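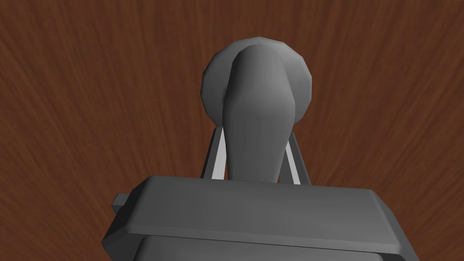
How long does it take to read a 600-page book about one winter on one small island?

Five weeks, in my case, reading mostly in bed and occasionally in the parking lot of the Hostdale pharmacy.

The book is *The Nalthorpe Winter* by Folasade Effiong, published by Ekwueme, and it was given to me in December by my sister, who had looked at the cover (gray sea, gray rock, one gray bird) and thought of me. I've decided to take that well.

Effiong went to Nalthorpe to look after a weather station for a season. The island has 42 people on it in summer and a good deal fewer once the ferry starts missing its runs. She was supposed to stay until the new year. The ferry, a boat called the Nako, had other plans, and she came home in April with what I assume was a very large box of notebooks.

I should say up front that I liked it. I'm saying so now so you'll remember it while I complain.

The first 200 pages are about the wind. I don't mean that they are set in windy weather. They are about the wind, where it comes from, what it does to a door, what the islanders call it when it's from the north and what they call it when it's from slightly less north. There is a chapter on gutters. I read the chapter on gutters twice, once by accident, having lost my place and failed to notice for nine pages that I'd been there before. In fairness, the second time through I found a very good paragraph about a man holding a ladder that I had somehow slept past.

Then, on page 212, the supply boat doesn't come, and the whole thing wakes up.

What happens next is mostly onions. The island store runs out of them, and Effiong, who up to then has been keeping a polite distance from everybody, turns out to have a sack. She hasn't been hoarding, exactly. She bought too many in the fall, being from a city and a bit scared. Now she has to decide whether to tell people. It takes her eleven days. I have read novels with murders in them that had me less wound up. She goes to the Sunday supper and eats an onionless stew and says how nice it is. She dreams about the sack. At one point she moves it under the bed so that visitors won't smell it, and then lies awake on top of it like the princess with the pea.
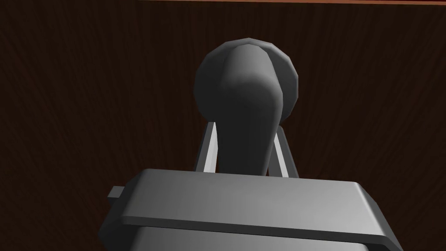
When she does own up, the woman who runs the store says, "We know, love, we carried it up the hill for you," and hands her a knife and a cutting board. That's the end of the chapter. I put the book down and went and stood in the kitchen for a while.

After that I'd have followed her anywhere, including back into the gutters, which is lucky, as she does go back there in February.

I've been trying to work out why I'm so fond of this kind of book when I am so bad at winter myself. I don't ski. I own one good coat and I resent it. Last week we lost power for an evening and by eight o'clock I was telling my husband what I wanted done with my things. But give me somebody else's cold and I'm perfectly happy. I like the lists of supplies. I like the part, and there always is one, where the writer gets far too attached to a stove. Effiong's stove gets more pages than her brother does, and I came away with a clearer picture of it.

A few grumbles, in no order. The map is printed across the fold, so the harbor, where nearly everything takes place, is down in the crack. You can get at it if you're willing to break the spine, and I wasn't until the middle of January, when I was. There's no index. I wanted to look up the second goat and had to go hunting. And the blurbs on the back use "spare" and "unflinching" about a woman who spends four pages picking a hat. She flinches all the time! It's the best thing about her. Whoever wrote those had read a different book, or possibly the first page of this one.

I'd also have liked more about the other people. Effiong is careful with them, and I can see that you'd have to be if you planned to go back and buy bread there. But the schoolteacher gets one wonderful scene on a frozen pond and then disappears, and I turned every page after that hoping she'd come in with snow on her boots. There's a hint of a quarrel with the station's previous keeper that never gets explained either. My sister says it's obvious what happened. My sister hasn't read it.

The last chapters go quickly. The light comes back, the birds come back, and Effiong gets short-tempered with everyone, which I thought was brave to put in. You'd expect her to be glad of spring. She sulks. The first visitors step off the Nako in bright jackets and she hides from them behind the fuel shed. The final 250 words or so describe her packing up the cups, and I won't quote them, partly because they're better when you've earned them and partly because I got tea on that page.

My copy is now promised to my neighbor, who asked whether it was a fast read. I told her to start at page 212 and go back for the wind later if she missed it. She wants to know if anything bad happens to the goats. One of them eats a barometer, and is fine.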